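How Things Work | Everyday Science
4 min read

Why Does Cloth Wrinkle?

Take a clean T-shirt. Fold it nicely. Put it in a drawer, then change your mind, drop it on the floor and sit on it for the length of a cartoon. When you pick it up it will look like the face of a very old tortoise. A sheet of rubber wouldn't do this. Neither would your skin, at least for a few decades. So what is going on with the shirt?

To find out, we have to go smaller. A cotton shirt is made of threads. Each thread is made of lots of thin hairs twisted together, called fibers. And each fiber is made of very long, very skinny chains called molecules. You can't see those, even if you squint until your eyebrows hurt.

The chains in cotton lie side by side, and they hold on to each other with weak little grips. Scientists call these grips hydrogen bonds. Think of a crowd of people in a line, all holding hands with their neighbors, but not very hard. Give the line a good shove and some of them let go. Then they grab whoever is closest and carry on as if that had been the plan.

That is a wrinkle. You bend the cloth, some of the grips let go, and new ones form while the cloth is bent. Now the chains are holding the shirt in its crumpled shape, and they see no reason to change it back.
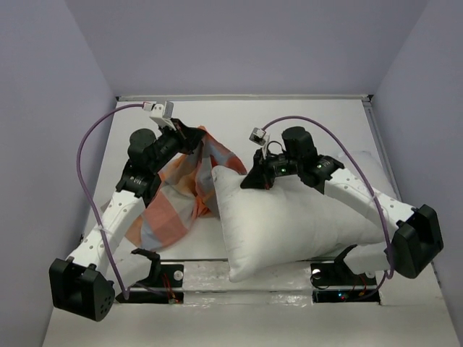
Afaf Rawashdeh wrote to ask why her swimsuit can spend all of July squashed in the bottom of a bag and come out smooth, when her cotton dress can't survive one car ride. She would like the dress to explain itself.

The dress can't, so we will. Swimsuits are usually made of nylon or polyester, with something very stretchy mixed in. Those fibers are made in factories, and they don't soak up much water. Cotton loves water. It drinks it out of the air, and it drinks it off you when you sweat in a hot car. Water sneaks in between the chains and loosens their grips, so they slide around easily. Then the cotton dries, the grips tighten up again, and the dress is stuck in the exact shape of you sitting down.

Linen is even worse. It comes from the stem of a plant called flax, and its fibers are stiff. Linen will wrinkle if you look at it unkindly. Grown-ups pay extra for it and say the wrinkles are elegant. Try saying that about your school shirt and see how far you get.

Wool is much better behaved. Wool fibers have a natural curl, like tiny springs, so when you squash them they push back. Sheep spend a lot of time lying down in fields and you have probably never seen a creased one.

So how does an iron help? It uses the same trick that made the wrinkle, only on purpose. Heat makes the chains jiggle. Steam puts water between them. The grips let go, the flat heavy part presses everything straight, and when the cloth cools and dries, new grips form in the flat shape. Ironing is really just wrinkling a shirt into the shape of a shirt.

You can test some of this yourself, with no iron needed. Find a cotton handkerchief and a piece of polyester cloth. (Ask first. "It was for science" works better before than after.) Scrunch each one into a ball, put both under a heavy book and leave them for 15 minutes. Then let them go and see which one opens up more. Next, sprinkle a few drops of water on both and try it again, but this time leave them under the book overnight – on top of a plate, please, and with a book that doesn't belong to the library.

Some shirts have labels that say "wrinkle-free." These have often been treated with chemicals that tie the cotton chains together with much stronger links. The chains can't slide as far, so the cloth tends to spring back. It still isn't magic. Leave one at the bottom of a gym bag from Saturday until somebody notices the smell, and it will come out with a few creases like everyone else.

Words to know
Fiber: a thin hair-like strand that threads are made from.
Molecule: a tiny group of atoms joined together. In cotton, it is a very long group.
Hydrogen bond: a weak grip between molecules, easily broken by water.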